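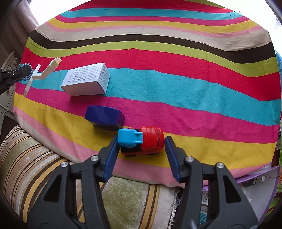
A toy cement mixer with a shiny red drum.

Botha Building goes over to daytime cleaning

1 October 2018

If you work in the Botha Building in downtown Hovwood, you may have noticed somebody vacuuming the third floor hallway at ten in the morning today. Get used to it! As of this week the whole place is on a daytime cleaning schedule, and the old night shift is finished. I rent a desk on the fourth floor (two days a week, the window side if I get in early) and I've been pestering the building office about this since July, when the first notice went up by the elevators.

So, the basics. Grotitari, the cleaning company that has had the contract for the last six years, is keeping it. Same company, mostly the same crew, new hours. The night shift used to come in at 7 p.m. and leave after midnight. Now the main team is in from 8 a.m. to 4 p.m. and a smaller one stays on until 6:30 to do the restrooms one last time and take the trash down. After that the lights go off, floor by floor, and the alarm gets set.

The lights are a big part of why the owners went for it, I think. The notice says the building was lit for five extra hours a night, with the air running too, for a crew that was only ever on one floor at a time. I asked what they expect to save and got a friendly "we'll see after the winter," so I can't give you a dollar amount. Rents aren't changing either way, before you get your hopes up.

What does change is who does what. There are 37 offices in the building, and every one of them got a one-page form asking for a preferred cleaning slot, morning or afternoon. By the middle of last week nearly all of them had sent it back. If yours is still sitting under a coffee mug somewhere, you get put in the afternoon group, and you can switch later by calling the front desk. Dentists and the two accounting firms have their own arrangement, where the treatment rooms and file rooms get done between appointments or with a staff member present.

Vacuuming was the thing everybody in our kitchen wanted to talk about. Who wants that going on during a phone call? I was in that camp myself. Grotitari has brought in new backpack vacuums for the carpeted floors, and I stood next to one in the hallway this morning while it was running and could still hear the radio from the reception desk, so I'm a lot less grumpy than I was. The big floor machine for the lobby stone is another story. It's loud, it has a cord the length of a bus, and it will only come out before 8 a.m. on the first and third week of the month.

Desk trash is the part I expect to hear complaints about. The little bins under the desks are going away by the end of the month, all 145 of them, and each floor gets shared stations instead — one by the kitchen, one by the copier, one near the stairs. There's a slot for paper, one for cans and bottles, one for food, and one for the rest. A crew member told me that emptying and relining the desk bins ate up more of the night than the restrooms did, and half of them had a single tissue in there. I felt a bit guilty, because that's me. I'm the single tissue.

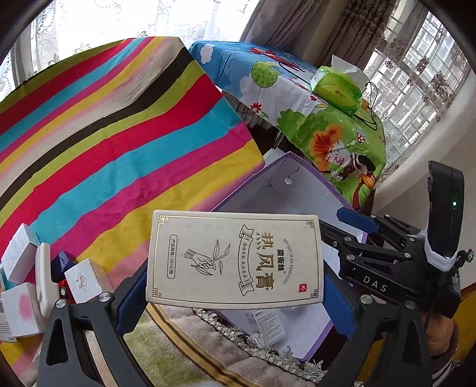

Cream and gold box, label reading 50ml.

Then there's Rokeo, the app that goes with all this. You scan the sticker on the restroom door or the kitchen wall, tap what's wrong (no soap, spill, full bin, something else) and it goes straight to whoever is working that floor. It also shows when the room was last done. I tried it at lunch with an empty paper towel holder on four and had a person there with a fresh roll in six minutes, although I'm guessing it was a slow day for paper towels. You don't need an account, and you don't have to give your name. People who'd sooner not use their phone can still leave a note in the box at the front desk, same as always.

A pilot was run on floors two and three over the summer. The building office surveyed everybody on those floors afterward and got 94 answers, which seems pretty good to me for a survey with no free donuts attached. Most liked seeing the restrooms done more than once a day. The common gripes were wet floor signs in narrow spots and a cleaning smell in the small conference room right before meetings. The signs have been swapped for narrower ones, and the conference rooms will be wiped down with an unscented product from now on. A few people said they felt funny about having somebody clean around them while they sat there typing. I get that. My own plan is to stand up, say hello, and go refill my water.

For the crew, the hours are the real news. I talked with one of the cleaners by the service elevator, a woman who has worked nights here for four years and was happy to chat as long as I left her name out. She said the last bus out to the east side leaves before the old shift ended, so she and two others had been splitting a ride home every night. Now she gets the regular bus, and she has dinner with her kids. Two people on the old crew have day jobs somewhere else and couldn't make the switch, and Grotitari says it moved both of them to evening work at other sites. I'd have liked to hear that from the two of them as well, but I didn't manage to reach either one.

A few practical bits for this week. Please clear your desk if you want it wiped, since the crew won't move papers, cups or laptops. Carpet shampooing on the fifth floor is still set for a weekend and hasn't been moved. The loading dock door stays locked after 6:30 now, so late deliveries have to come through the front. And the event hall on the ground floor, which holds up to 300 people, keeps its own night crew after big bookings.

There's a drop-in hour in the lobby every week this month if you want to complain, ask for a different slot, or look over the new bins. Coffee is promised. The schedule gets a proper review after New Year's, and the office told me the hours could shift again if the morning slots get too crowded — they already are on five, from what I hear. I'll be at the first drop-in, mostly to ask about the kitchen sponge on our floor, which has not been replaced in a long time.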